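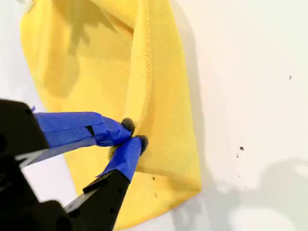
Yellow cloth, white wall. The yellow is truer on your screen than it will ever be again in my kitchen.

THE RAG DRAWER: A GALLERY
Posted April 8, 2019

Regular readers of the Bakalley Street kitchen pages will remember the spoon gallery, which drew two comments, one of them mine. Undeterred, I have moved down a drawer.

The rag drawer is the third one, left of the stove. It sticks. It holds 23 cloths as of this weekend, down from 45 last July, when I had the big clear-out and found that a person can own a great many cloths and still dry a pan on her sweater. The survivors have been washed, sorted and, in a few cases, forgiven.

I meant to do the whole drawer in one go. The yellow one comes first, and the rest will follow when the light is decent and I have ironed the tea towels, so make yourself comfortable. The notes are up already for anybody who likes to read ahead.

More on the yellow one

It's microfiber, a good loud lemon, with a fine weave and a stitched-looking border that shows up nicely along the big fold. There is a small dark speck down near the hem. I have looked at that speck for some time now and have no further information.

Yellow is for dusting. Shelves, lampshades, the top of the refrigerator if company is tall. It came in a two-pack from Andeo Hardware, and its twin went out to the car, where it has lived in the door pocket ever since and seen things.

On washing them

Microfiber goes in warm, with other microfiber, and no fabric softener. I ignored the softener rule for years and my cloths repaid me by pushing water from one end of the counter to the other like a small, expensive snowplow. Tumble low or hang them up. Do not wash them with the bath towels unless you want to dust your bookcase with bath towel.

Hanging is my preference. A cloth dried in a heap keeps the shape of the heap and a good deal of its smell, too.

Notes on the others, still to be photographed

The blue checks. Tea towels, cotton, from the Iglesias market stall, where the man will sell you one but makes it clear he thinks less of you. Glasses only. They leave no lint, and I would run back into a fire for them, if it was a small fire.

The waffle one. Bought for its looks. Absorbs nothing. I keep it folded over the oven handle when people come by, and whoever uses it has only themselves to blame.

The Wukine cloths. These are the thin ones off the roll that promise to replace paper towels. They replaced them for a week. I now use paper towels to clean up after them, but they do fine on windows.

Old T-shirt, gray. Once a concert, then pajamas, now shoe polish. The best cloth in the drawer and the only one that was free.

The flannel square. Silver only. I own one silver item, a sugar spoon, and it gleams.

The one with the burn. Pot holder in an emergency, as it has learned.

What goes where

Front of the drawer is dry work, back of the drawer is wet work, and anything that has touched the floor lives under the sink in a bucket and does not get to come back. I fold in thirds and stand them on edge so I can see all of them at once. My household has been informed of this system and continues to stuff them in on top.

If you have a rag drawer of your own and would like to tell me about it, the comment box is open. Please keep it to cloths. The sponge discussion got out of hand last time and I had to close it.

Next up: lids without pots.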